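6. Comparing the grippers

Revised 2024-07-03 by Radoslava Kubíček

Truveck says its fingers will hold any small part "straight out of the box." Don't take that on trust. Run the same test with the Truveck and the Clirnum fingers before you pick either one.

6.1 Clamp the base to the table and pull on it by hand. If it shifts, tighten the clamps. A loose base makes any gripper look bad.

6.2 Check that the cables have enough slack for the full reach of the arm.

6.3 Place the cube and the bowl on the table with open space between them.

6.4 Load program 1853 and set the closing speed to 700. Leave it there for both sets of fingers. The Clirnum sheet suggests a slower speed for its own product, and you can guess why.

6.5 Close the gripper on the cube and hold.
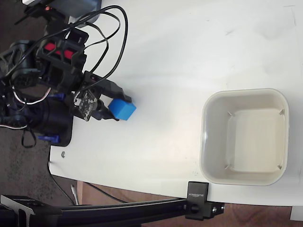

6.6 Try to turn the cube with one fingertip. Write down whether it moves. "Seems firm" is not a result.

6.7 Release, return the arm to its start position, and repeat from 6.5. Do 2 passes with each set, even if the first one looks fine.

CAUTION: Keep your hands clear whenever the arm is moving. Touch the cube only during the hold.

NOTE: The Wernham controller reports "grip OK" when the motor current rises. Čestmír Říha got that message with nothing between the fingers, so go by what you see at the table.

6.8 Switch to the close camera and look at the fingertip before each pass. Stop if the tip is cracked or bent.
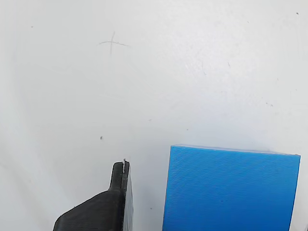

Figure 6-2. Close view of a gripper finger and the blue block, with the pencil cross on the table.

6.9 Enter the results in the log, failed grips included. The Doležal fingers are due in September and will get the same test.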